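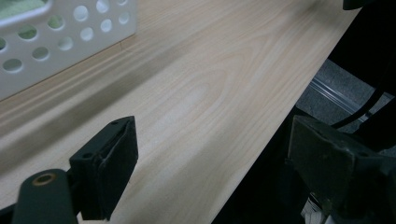 The folding table at Karside, with one of the white baskets.

Kalkidan Lemma has run the laundry room at Karside, a guesthouse with 30 beds, for long enough that she no longer looks at her hands while she folds. She looks at the table. If there is something on it that shouldn't be there, she moves it before she says hello.

"People think the machines are the laundry," she says. "The machines do their part and you can walk away from them. The table is where you stand all day."

The one she uses now has a pale top with a light wood grain. It replaced a darker table that came with the building and had a split along one side. The split caught on pillowcases, and after a few months of picking threads out of it Lemma asked for something new. She got her choice of color too.

"I wanted light. On a dark table a white sheet looks clean no matter what. Then you put it on a bed and there's a gray hair on it. On this one I see gray, I see black, I see a bit of leaf. White lint I don't see so well, so I wipe for that."

She wipes it with a damp cloth before the first load and again after lunch. She used to use a spray and stopped when it left the surface sticky. Now it is water, with a drop of dish soap if someone has put a coffee down.

The white plastic baskets came from Bevumau, a supply store that was closing its downtown branch. She likes the holes in the sides. Towels that come out of the dryer warm will sweat in a closed tub, she says, and a basket with holes lets them cool while she gets to them. She also likes being able to tell what is in a basket from across the room.

"You get a bit of color through the side. It's enough. I don't have to lift anything out."

Before the baskets there were canvas bags on a frame. She did not care for them. The bags went soft at the bottom, the clean things slid into a heap, and by the time she reached the last ones they were creased again. They also had to be washed, and she did not want one more thing to wash.

Asked how she sets up for a day of folding, Lemma gives the order without stopping. The full basket goes to her left, on the table and never on the floor. The middle stays clear. Finished stacks go to the right until there are enough to carry, and then they go straight up to the linen closet on the second floor.

"If you leave stacks on the table, the table gets small. Then you fold in the air, against your chest, and it comes out crooked."

She folds bath towels in thirds the long way and then in half twice. Hand towels are only halved. Fitted sheets she does flat on the tabletop, corners tucked into corners, and she says the straight edge of the table helps her square them up. She learned that at Workneh, the hotel where she had her first job, from a supervisor who would pull a bad stack apart and hand it back.

"I was mad about it then. I don't do that to anybody here. I just fold it again when they go home."

November is slow at Karside, and she uses it to go through everything on the shelves. Thin towels get cut up for rags. Sheets with small holes are mended if the hole is near the hem. Anything worse goes in a box for the animal shelter. Last time she counted, she had 41 bath towels worth keeping, and she asked the owners for more before the spring guests came.

What would she change about the room? She thinks for a moment. A second light over the far end, she says, and a shelf at shoulder height for the soap. She would leave the table alone.

"It's the right height for me. The girl who covers my days off is tall and she says it hurts her back. She put blocks under the legs once. I took them out in the morning, and we've talked about it, and now she puts them in and takes them out herself."

The dryer buzzes at a quarter past ten. Lemma picks up an empty basket and goes to get the next load.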